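Re: [housekeeping-swap] dusting frames without knocking them crooked
26th July

> Does anybody have a good way to do picture frames that are already hung? I did
> the whole upstairs at Velldale last week and every one ended up tilted, and I
> left gray smears on the glass of two of them. Also, what do you all use on
> velvet headboards? I'm scared to put anything wet on mine.

Oh, I have feelings about this one! I look after the rentals on Jorbridge (18 units, and whoever decorated them loved a deep frame), so I dust a lot of art.

First thing, I quit using spray near anything that's hanging. It runs down into the corner where the glass meets the frame and that's your gray smear right there. If I need any moisture at all it goes on the cloth, over the sink, and I wring the thing out until I'm sick of wringing it. Most of the time I go dry. Then I fold the cloth into a thick pad so I've got plenty of clean sides to turn to — a thin floppy cloth just catches on the corners.

As for the tilting, use both hands. One goes on the wall or against the frame and stays there, and the other does the wiping. I start at the bottom left because that's where I can steady it best, and I do the outside edge before the face.

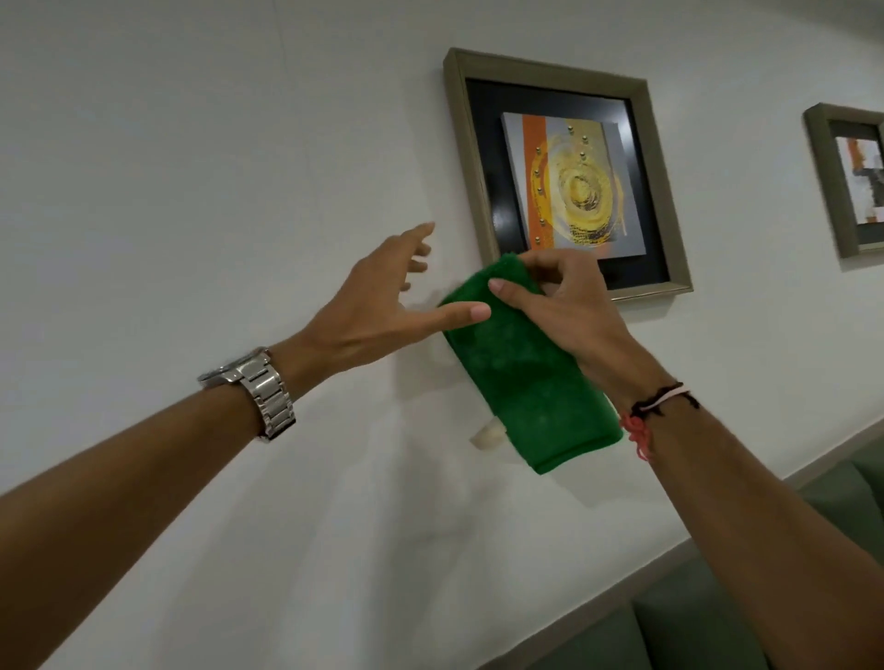 Folded green cloth, bottom corner of the shadow box.

I know everybody says top to bottom, and for the room as a whole I do that too. But on one frame with a bevel I like to get the lower edge out of the way, go up the sides, do the top, and then come back along the bottom for whatever fell. Takes maybe a minute longer. Kadlec, the outfit I worked for before, had us take every single thing down off the wall, and we chipped more paint that way than I want to remember.

Now your headboard. The one I had in front of me that day is a sage green channel one next to a flat taupe panel, and the channels are where the dust goes to live. Don't put anything wet on it until you've tried a spot way down behind the pillows! I use a dry microfiber, folded again so it's wider than it is tall, and I go down each channel in one direction. 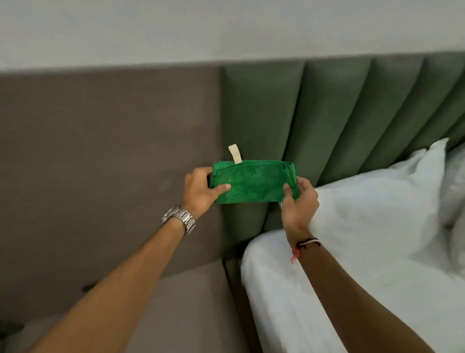

If you scrub back and forth you get those light and dark patches in the nap, and then you're stuck brushing it all the same way to even it out. Ask me how I know. The vacuum with the soft brush is fine too, on low, and I do that every couple of months. The flat panels are easy, just wipe along the top edge where it meets the wall and then down.

Pull the pillows forward first, and do the headboard before you put fresh linens on. I get that backward when I'm rushing, and then I'm picking green fuzz off a white duvet.

Last bit on frames. Watch the tag on your cloth. Those little sewn-in tags are scratchier than you'd think and I keep mine turned to the outside, away from the glass. Some people snip them off. I leave mine on so I can still read the washing directions (no fabric softener, ever, it ruins them).
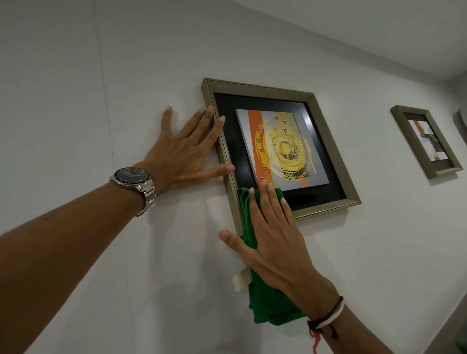 Couple of other things while I'm here

Felt dots on the bottom two corners, on the back, help a ton with tilting. I got a pack of 500 ages ago and I'll be using them until I retire.

If a frame still swings after that, it's hanging on one nail and wants two. I told the owners at Grevia that in September and they did get to it, eventually.

Has anyone found a decent brush for tufted buttons? Mine sheds.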